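Sobre nós

Flustuston é uma escola-oficina de robótica doméstica. Ensinamos pessoas a recolher demonstrações com pinças de mão e ensinamos também a preparar os objetos, a rever as gravações e a guardar os dados com ordem. Trabalhamos na rua Alvarado, no segundo andar, por cima de uma loja de tecidos. A entrada é pelo portão lateral.

A maior parte das pessoas chega a esta página depois de ouvir falar do nosso dia de portas abertas, que se realiza em junho. Por essa razão escrevemos aqui bastante sobre a visita e um pouco menos sobre a história da casa.

Como começámos

A escola foi aberta por Yesenia Salinas. Ela tinha dado aulas de eletrónica durante 9 anos e, no último desses anos, os alunos pediam cada vez mais exercícios com robôs que fizessem tarefas de casa. Não havia robôs suficientes para todos. Com pinças de mão, pelo contrário, cada aluno podia trabalhar no mesmo dia em que chegava. O primeiro curso teve lugar numa sala emprestada, com duas mesas e muita roupa trazida de casa pelos próprios alunos.

Yesenia não nasceu neste país e vários dos nossos formadores também não. As aulas são dadas em português, com frases curtas e sem pressa. Quem ainda está a aprender a língua é bem recebido, e as fichas de exercício têm os nomes dos objetos em mais línguas.

O que ensinamos

O curso base chama-se Sendommont. Dura duas semanas e trata do gesto: como segurar a pinça, como aproximar-se de um objeto, como fechar os dedos sem puxar demasiado cedo. Parece pouca matéria, mas os alunos dizem-nos muitas vezes que o mais difícil foi aprender a fazer devagar uma coisa que as mãos fazem sozinhas há trinta anos.

O segundo curso chama-se Pludwood e trabalha apenas com tecidos. Camisas, toalhas, lençóis, fronhas. O tecido muda de forma a cada toque e um movimento que serviu de manhã pode não servir à tarde. Neste curso usamos as duas mãos, cada uma com a sua pinça, e os alunos praticam em pares: um faz a demonstração e o outro toma notas. Depois trocam.

Os grupos têm no máximo 9 pessoas. Não é necessário saber programar. Pedimos só paciência e disponibilidade para repetir, e pedimos também sapatos confortáveis, porque grande parte do trabalho é feita de pé.

O dia de portas abertas

Uma vez por ano abrimos as salas a vizinhos, famílias, outras escolas e pessoas curiosas. No ano passado recebemos 40 visitantes, divididos em grupos pequenos. A visita dura 30 minutos e a primeira começa às dez da manhã. Pode vir sem inscrição, mas quem traz uma turma deve escrever-nos antes, para combinarmos a hora.

A visita começa na sala de acolhimento, onde um formador explica o programa e mostra as pinças. Os visitantes podem pegar nelas, abrir e fechar, sentir o peso. As crianças costumam querer ficar nesta sala o tempo todo e isto não é um problema para nós.

A seguir passa-se à demonstração. Um aluno do curso Pludwood trabalha com um tecido enquanto o formador comenta os movimentos em voz baixa. Pedimos aos visitantes que durante a gravação não falem com o aluno. As perguntas são feitas no fim, e há sempre muitas. As mais frequentes são quanto tempo demora a aprender (depende da pessoa, mas no terceiro dia já se nota diferença) e se um robô vai mesmo dobrar a roupa em casa de todos. A esta segunda pergunta cada formador responde com a sua opinião, e as opiniões na nossa equipa não são iguais.

A última parte é a revisão. Sentamo-nos ao computador e vemos uma gravação, parando onde for preciso. Os visitantes descobrem que uma gravação pode ser recusada por motivos muito pequenos, por exemplo quando a mão avança antes de os dedos terem fechado bem.

Trabalhar em quartos verdadeiros

Nas primeiras demonstrações tínhamos mesas limpas e fundo branco. Mudámos de ideia depois de ler os comentários dos alunos, que diziam, com razão, que nenhuma casa é assim. Agora praticamos também em quartos e cozinhas habitados, com as coisas do dia a dia deixadas no seu lugar: comida, cabos, candeeiros, roupa. O aluno tem de aprender a mexer no tecido sem incomodar o resto.

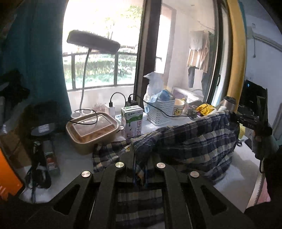 Exercício com tecido aos quadrados, duas pinças de mão, junto à janela.

Para estes exercícios temos poucas regras. O dono da casa está sempre informado do que se vai gravar. Papéis pessoais e fotografias de família são retirados antes. A comida pode ficar, se o dono quiser. No fim, cada objeto que mudou de sítio volta ao sítio onde estava, e o aluno confirma isto com o dono antes de sair.

Se vive perto da escola e gostaria de oferecer um quarto ou uma cozinha para uma tarde de prática, fale connosco. Não pagamos muito, mas pagamos no próprio dia.

A equipa

Somos uma equipa pequena. Yesenia Salinas dirige a escola e continua a dar o curso Pludwood, que ela prefere a todos os outros. Os formadores do Sendommont são quase todos antigos alunos. Na secretaria atendemos o telefone de manhã; à tarde é melhor escrever, porque estamos nas salas.

Visitas de escolas

Recebemos turmas a partir do quinto ano de escolaridade. Para as turmas preparamos uma versão mais curta da demonstração e mais tempo com as pinças na mão. Os professores recebem antes uma folha com palavras novas e uma atividade simples, que pode ser feita na aula com molas de roupa e um pano de cozinha. A visita é gratuita. O elevador do edifício leva quatro pessoas de cada vez, por isso pedimos às turmas que cheguem um pouco antes da hora marcada.

Como chegar

O autocarro para na esquina da rua Alvarado, em frente da farmácia. Não temos estacionamento próprio. As bicicletas podem ficar no pátio, encostadas à parede do fundo e não à porta da loja de tecidos, que precisa de passagem para as entregas.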